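Emlow Mill Open Day: Wool, Mud and a Very Good Bun

Posted 20 August 2019

I've been meaning to get to the Emlow open day for years. Every summer I see the sign go up at the crossroads, every summer I think "ooh, must do that," and every summer I find out I've missed it when the sign comes down again. This time I put it in my phone with two alarms and dragged my sister along for the ride.

If you don't know Emlow, it's a small woolen mill at the bottom of a long, potholed lane, with a creek on one side and a sheep pasture on the other. They spin knitting yarn, weave blankets, and sell a bit of cloth off the roll. Most of the year you can only visit the shop, which is open when it feels like it. Once a year they let people into the working part, and that's what I was there for.

Getting in

Parking was in the pasture, and it had rained overnight, so wear boots if you go. I wore canvas sneakers and I regret them. Entry was 2 dollars, paid into a cookie tin at the gate, and that got you a paper map and a little twist of gray fleece to carry around and fiddle with. My sister had felted hers into a hard pea before we'd even reached the first building.

The map was hand drawn and slightly wrong. It showed the dye house next to the restrooms, and it's on the far side of the yard, behind the boiler shed. We went past it twice.

The sorting floor

You start upstairs in the sorting loft, where the fleeces come in. I expected a smell and I got one! It's greasy and sweet and a bit like an old barn, and after five minutes I stopped noticing it (my car noticed it for the rest of the week). The sorter had a big slatted table and was pulling a fleece apart with her hands, shoulders here, back legs there, all the mucky bits down through the slats and into a bin. She let us feel the difference between the neck wool and the britch, and even I could tell. The neck was soft enough for a baby hat. The britch was basically a doormat.

She told us they handled 400 fleeces last year, nearly all from farms close enough to drive them over in a pickup. I asked what happens to the really bad stuff and she said it goes on her tomatoes.

Carding and spinning

Downstairs it gets loud. They hand you foam earplugs at the door and you should take them. The carding machine is called the Tawhiri, it takes up most of a room, and it is my favorite thing I've seen all year. The wool goes in at one end in lumps and comes off the other as this huge floating web, so thin you can see the rollers through it, and then it gets split into soft ropes that look like they'd fall apart if you breathed on them. I stood there so long that a small boy asked me to move.

The spinning frame was less of a show, mostly because a belt had slipped and they were waiting on it. We got a talk instead of a demonstration. The talk was good, but it covered twist angles in a lot of detail and I drifted off a bit – sorry to the very patient man giving it.

The dye house

Once we'd found it, the dye house was lovely. Steam everywhere, and skeins hanging from poles in every stage of wet. They were doing a batch of a color they call Flultel, which I'd describe as pond green with a bit of mustard in it. It looked terrible in the pot and gorgeous on the pole. I wanted a sweater of it immediately.

They also had a row of jars with samples of things people have tried: onion skins, walnut hulls, avocado pits, rusty nails. The avocado one comes out pink, and my sister is now saving avocado pits in a bag in the freezer. I give it until September.

The finishing room

The last stop on the map was finishing, where the cloth and small sewn goods get checked over before they go to the shop. It's the quietest part of the mill and has the best light. There was a nice display of old labels in a glass case, going back to when they made army blankets, and a basket of offcuts you could dig through for a dollar a handful. I dug. I came away with enough tweed for a pincushion and a strip of herringbone that's no use for anything but was too pretty to leave. The little fabric pouches turn up in the shop too, and I bought one for my stitch markers.

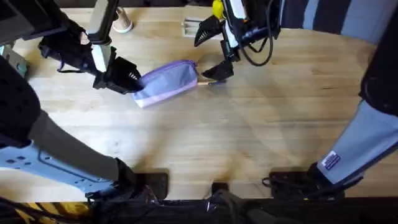
The shop and the food

The shop is tiny and there was a line out the door, so go early. Blankets were the big seller and I can see why, but they were out of my budget this time. I got two skeins of Flultel with the 15 percent open day discount and have already wound one of them into a cake. My sister bought a Drolix darning kit, which I've since borrowed and not given back.

Food was in a tent by the creek. The soup had run out by the time we got there, but the cinnamon buns hadn't, and I'd drive back down that lane for another one. Big, sticky, still warm in the middle. We ate them standing up because the benches were wet.

If you're going next year

Take cash, since the card reader in the shop kept dropping out. The loft is up a steep set of stairs and there isn't an elevator, but everything else is on the ground floor. Dogs aren't allowed in the buildings. The last tour of the carding room leaves 15 minutes before closing, and we saw a few people turned away, so do that one first and save the shop for afterward. And wear the boots!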